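Setting Up and Keeping a Brush Table

From the Dorov Community Arts newsletter, 10 Feb 2024

The Chinese calligraphy table at Dorov has been in regular use since October, and the same questions keep coming up at the sign-in desk. How should the brushes be put away? Does the felt need washing? What should a person buy to practice at home? This item covers the table itself, the felt, the rack and the brushes, with a short note at the end on paper and the spring schedule.

The table

Any flat table that doesn't rock will do. Height matters more than size. If you sit, your forearm should be able to lift clear of the surface without your shoulder coming up toward your ear. If you stand, the table should come to the top of your thigh or a little higher. Many beginners find it easier to stand for large characters and sit for small ones.

We keep a black cloth on the table and put the felt on top of it. The cloth takes the drips that run off the side, and it can go in the wash on its own. Black doesn't show ink, so check it with a damp paper towel before you rest a light sleeve on it. We have had two complaints about cuffs this winter.

Put the rack at the back, away from the edge. Ink goes on the side of your writing hand, with the water next to it. The paperweights go wherever the paper needs them. Left-handed writers should move the ink and water over before they start. Reaching across the sheet with a loaded brush is the most common way to spoil a page.

Leave a clear strip at the front of the table for your free hand. That hand holds the paper and slides it upward as you work down a column, and it needs room.

The felt

Calligraphy felt goes under the paper. It gives the brush a soft surface to press into and soaks up the ink that comes through. Without it, wet ink gets between the paper and the tabletop, spreads sideways and makes a blot on the back that soon shows on the front. Thin practice paper will also stick to a bare table and tear when you lift it.

The large felt we use is off-white and printed with a grid of squares in dashed reddish-brown lines, with diagonals inside each square. Under thin paper the lines show through well enough to place a character by. The center of the square is where the diagonals cross, and most of the early lessons come down to seeing where a stroke sits in relation to that point.
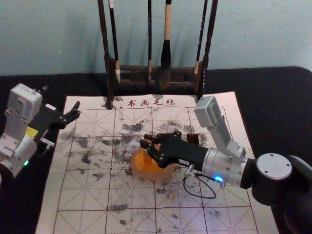

Should ink stains be washed out of a practice felt?
Stains that are fully dry can stay where they are. They won't transfer to fresh paper and they don't change how the brush feels. Wash the felt when it has gone stiff or bumpy, or when it starts to smell.

When a felt does need washing, use cool water in a tub or a large sink and press the water through with your palms. Don't wring it. Don't put it in the dryer. Wool felt shrinks in heat, and a shrunken grid is no longer square. Lay it flat on towels, turn it once a day and expect it to take two or three days. Most of the gray will stay in. Carbon ink is made to be permanent, and no amount of soap is going to bring a felt back to white. Stop when the water runs mostly clear.

Between washings, brush off lint and dried specks with a clothes brush. Roll the felt for storage, printed side out. A fold left in for a month will put a ridge under your paper, and you will feel the brush jump every time it crosses the line. If you already have a ridge, lay the felt flat under a few heavy books for a week.

Wet felt is a separate matter. If you have just spilled ink, blot it with newspaper or paper towels and move to another part of the grid. Fresh ink in the felt will come up through thin paper for the rest of the session.

The brushes

A basic set needs three brushes: a small one for names and notes, a medium one for everyday practice, and a large one for big single characters. Most people in the Saturday group buy too many small brushes in the first year and then find that they do nearly all their work with the medium one.

The hair makes more difference than the handle. Goat hair is soft and holds a lot of ink, and it's slow to spring back. Weasel hair is firmer and comes back to a point more readily. Mixed brushes usually have a firm core with softer hair around it. A mixed medium brush is what we suggest for a first purchase. It forgives uneven pressure and costs less than a good weasel brush.

New brushes come stiff with a light glue that holds the tip in shape. Soak the hair in lukewarm water until it loosens, and help it along gently with your fingers. Don't bend a dry new tip to break the glue. The little plastic tube that came over the tip can be thrown away. Pushing a used brush back into it bends the outer hairs, and a damp brush shut up in plastic will mildew.

Before each session, wet the brush and squeeze it out with a paper towel so that it's damp all the way through. A dry brush dipped straight into ink takes it up unevenly. It also lets ink dry deep in the root, near the handle, where it's hardest to wash out. Over time that ink forces the hairs apart and the brush won't close to a point.

Washing up

Wash brushes as soon as you stop. Ten minutes of talking at the end of class is enough for ink to begin setting. Use cool or lukewarm water and no soap. Hot water can loosen the glue in the ferrule. Hold the brush tip down under a gentle stream, press the hair between thumb and fingers from the root toward the tip, and keep going until the water is pale. The large brush takes several times longer than the others, so start with it.

The hair on a dark-stained brush will stay dark. What you are checking is the water that comes out when you squeeze near the root. If it's still black, keep rinsing.

Squeeze out the extra water, draw the tip to a point with your fingers and hang the brush up.

The rack

Hanging lets the water drain away from the ferrule. A brush stored wet with the tip up sends that water down into the handle, where it swells the wood, cracks it and in time lets the whole tuft drop out. We lost two good brushes that way last year. They had been left standing in a jar by the sink.

Each brush should have a loop at the end of its handle. If the loop has snapped, a short length of waxed thread tied through the same hole works well. Check the loops on heavy brushes now and then, because a large tuft full of water puts a fair amount of pull on a thin string.

Give the brushes space. Tips that touch while they dry will set in a bent shape, and a wet brush will mark its neighbor. Put the largest one where it can hang free, and leave a peg open beside it if you can spare one.
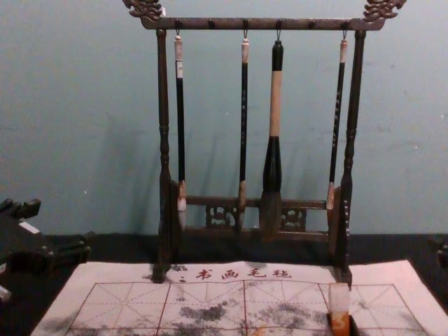

Keep the rack out of direct sun and away from the radiator. Heat dries the hair too fast and makes it brittle, and it's hard on the handles too. A spot against an inside wall is fine. Once a brush is completely dry it can stay on the rack or be rolled in a bamboo mat for carrying. For storage longer than a month or two, put the dry brushes in a box with a piece of camphor wood or a cedar block. Moths like animal hair, and they will go for the expensive brush first.

Carved racks collect dust in the openwork. A soft, dry paintbrush gets into the corners better than a cloth. If ink gets on the wood, wipe it right away with a damp rag and then a dry one. Go easy on furniture polish, which can end up on the brush hair and make it shed water.

Before you hang anything large, press lightly on the crossbar to see that the rack stands firm. One foot over the edge of the felt and the other on it is enough to make it lean.

Paper and ink

The art room now stocks student-grade practice paper by the ream. The last order was 4000 sheets, and 2558 were left when the cupboard was checked before this issue went out. Please take what you need for the session and leave the rest in the cupboard, where it stays flat and dry. The better paper on the top shelf is for finished pieces.

Bottled ink is fine for practice. Pour a small amount into a dish and don't pour leftovers back, since the bits of lint and hair in used ink will spoil the bottle. Shake off nothing over the sink that you could wipe on scrap paper first. The drain in the Handgate room has been slow all winter and ink doesn't help it.

Grinding your own ink from a stick takes longer and gives you control over how black it is. Use a little clean water on the stone, grind in slow circles with the stick held upright, and dry the end of the stick afterward so it doesn't crack. Rinse the stone the same day.

Spring sessions

Beginner calligraphy continues on Saturday mornings in the Handgate room. There are 13 places, and the fee includes paper, ink and use of the shared brushes. The open practice table moves to the Figueroa room for the spring, where there is a larger sink. Bring an apron or an old shirt. Sign-up sheets are at the front desk, and anyone with brushes checked out over the winter should return them, washed and dry, before the first session.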